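**Zweiarm-Aufbau in der Simulation: rechter Greifer verliert die Paprika über dem Korb**

Gefragt von Ebere Fashola, im März

Ich baue zu Hause einen Tischaufbau mit zwei Armen und teste vorher alles in der Simulation. Rechts nimmt der Greifer eine rote Paprika vom Platzdeckchen, sie soll in den Korb. Anheben geht, aber beim Schwenk rutscht sie in 3 von 4 Läufen raus. Reibung habe ich schon hochgesetzt, bringt nichts. Woran kann das liegen?

---

**Antwort von Leonilde Gouveia**

Schau dir die Kollisionsform der Paprika an. Viele Modelle haben nur eine konvexe Hülle, dann liegen die Finger an zwei Punkten an und das Ding dreht sich raus. Zerleg das Netz in mehrere konvexe Teile und halbier den Zeitschritt. Die Reibung danach wieder auf einen normalen Wert stellen – sonst klebt später alles an den Fingern.

---

**Antwort von Darragh Mac Carthaigh**

Nimm halt einen Würfel zum Testen.

---

**Antwort von Adhiambo Mrema**

Leonilde hat recht, bei mir war es aber zusätzlich die Bahn. Der Arm fuhr mit voller Beschleunigung los, sobald die Finger zu waren. Ich warte jetzt 365 ms nach dem Schließen und fahre dann mit halbem Tempo zum Korb. Der linke Greifer bleibt solange offen neben dem Korb stehen und macht nichts.
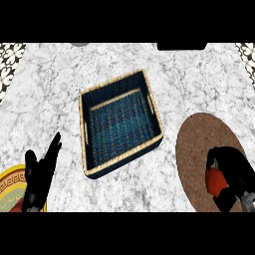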